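Wurard Adds White Matte Core Tubes to Its Jestico Packing Line

Tube stock ships from the Brunau plant in two wall grades; finish and end trim revised for 2025 orders

BRUNAU, Saturday, December 14, 2024 - Wurard, a maker of tubes, cores and end caps for the packing trade, has added a white matte tube to its Jestico line. The tube is sold for rolled goods that must reach the customer without creases, such as drawings, wall coverings, printed fabric and film. Orders are open now through the company's trade desk and through Rivadeneyra, its distributor for small-lot accounts.

The Jestico line has been sold until now in natural brown only. Customers who store finished goods in open racks asked for a lighter surface on which handwritten lot marks and adhesive labels can be read from the aisle. The white version uses the same winding pattern and the same glue as the brown version. Stock lengths, inside diameters and end cap fits do not change, and existing caps can be used with either color.

Surface and finish

The outer ply is a smooth, uncoated white sheet. It has no printing, and no gloss layer is applied. Under daylight the surface reads as a cool white on the lit side and a warmer gray on the side turned away from the light. The matte finish was selected to limit glare at packing stations placed next to windows, where coated tubes have been reported as hard to inspect.

Faint mottling and small specks are normal in an uncoated outer ply and are not treated as defects under the Jestico acceptance sheet. Small raised points and shallow dents are accepted if the ply is not broken. A tube is rejected if the outer ply is torn, if a seam edge has lifted, or if the end is out of round far enough that the cap does not seat by hand.

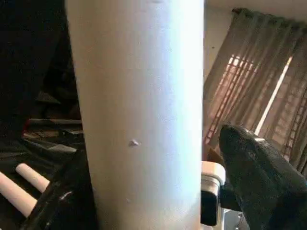

White tube surface, upright, with a small mark left of center. Two white rods lie behind it at left.

Customers who require a surface free of visible marks, for example for retail display, can order the sorted grade. Sorted tubes are checked over the full length and packed with paper between layers. The sorted grade carries a longer lead time and is quoted separately.

Grades and packing

The white tube is supplied in 2 wall grades. The standard grade is intended for single-item mailing and for short-term rack storage. The heavy grade is intended for stacked freight and for rolls that stay on the core through further processing. Both grades are cut square and trimmed at the ends to remove loose fiber.

Standard packing is 100 tubes per carton for the narrow diameters. Full pallets hold 600 tubes. The smallest order direct from the plant is one carton. Rivadeneyra will break cartons and supply bundles of 5 for accounts that need only a short run or a trial quantity.

Cartons should be stored flat, indoors, and off the floor. Tubes taken out of the carton can be stood on end or laid on a shelf with support along the full length. Tubes that lean at an angle for long periods may take a bow, and bowed tubes are not covered by the exchange terms. White stock should be handled with clean gloves or clean, dry hands, as the uncoated ply will hold grease marks.

Availability

White tubes in the standard grade are in stock at Brunau. The heavy grade will be made to order at first and will move to stock once order volumes by diameter are known. Brown tubes remain in the catalog with no change to part numbers. Part numbers for the white tubes follow the brown series with the letter W added at the end.

Sample tubes in both grades can be requested from the trade desk. Requests should state the inside diameter, the cut length, the type of goods to be rolled and the intended storage time. The revised acceptance sheet and the cap fit chart are sent with each sample.

About Wurard

Wurard makes wound tubes, cores, caps and edge protectors at its plant in Brunau. Its products are sold direct and through regional distributors to printers, textile finishers, drafting offices and mail-order packers.

Contact: Wurard Trade Desk, Brunau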